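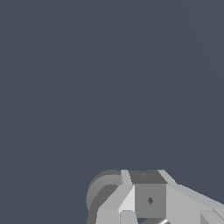 Talley Wrist and Two-Finger Gripper
Nasarholm Automation – Products – Grippers

The Talley is a wrist and parallel gripper for light arms. It opens, closes and rotates, and it holds things up to the weight of a full dinner plate or a small box of fasteners. It is sold to workshops, teaching labs and small repair businesses, and since February we have also sold it to a few households that already own an arm.

Most people who write to us want to know if it can do chores. The short answer is some of them, slowly, with a person nearby.

What it does well

Moving parts from one tray to another when the trays stay where they are. Loading a fixture. Putting mugs on a shelf if the mugs are all the same and start with the handles facing the same way. Sorting rigid items by size. On the bench at our Pladivov shop, Abena Opoku ran 200 picks of machined spacers in a row and had 2 drops, both on spacers with oil on them. Wipe the oil off first or fit the ribbed pads.

What it does with help

Unloading a dishwasher. Plates on the lower rack are fine once you have taught the positions. Glasses are fine if they are not touching. Cutlery is not worth trying, take the basket out and do it by hand. Expect a full lower rack to take 40 minutes at the speed we recommend around people.

Picking up toys or laundry from a floor. This depends much more on your camera and software than on the gripper. The fingers will hold a sock. Finding the sock is the hard part, and we do not sell anything that does it.

What it does not do

Folding clothes, opening screw-top jars, handling raw food, anything under running water. The housing is not sealed. We get asked about ironing as well – no.

In the shop it will not replace a person at a mixed bin. If the parts overlap or arrive in a different pile each time, it will miss more than you will put up with. Customers who were happy with it had usually changed the bench before they bought the gripper.

Simulation model

The Talley comes with a simulation model so you can try a job before ordering. The geometry is simplified and the surfaces are plain gray with no texture. Reach and clearance can be checked with it. Grip cannot: friction in the model is a single value, and a task that works there may still slip on a real mug. Karim Zaki maintains the model and reads the mail about it.

Fitting

The standard flange fits the Cabello arm directly. Other arms need the adapter plate, ordered separately. Tighten the flange screws evenly and check them again after the first day of use. Route the cable with enough slack for a full turn of the wrist.

Care

Finger pads wear first. We suggest changing them every 4,000 cycles, sooner on rough castings. Clean with a dry cloth. Do not use solvent on the pads.

In the box

Wrist and gripper, flat pads, ribbed pads, flange screws, cable, hex key, printed setup sheet. The simulation model is a download. The link is on the setup sheet.

Returns

Unused units can come back within 40 days. If you bought it for a household job and it does not suit the job, write to us before sending it back. Tell us which arm you have and what you want picked up.

Page updated December 2024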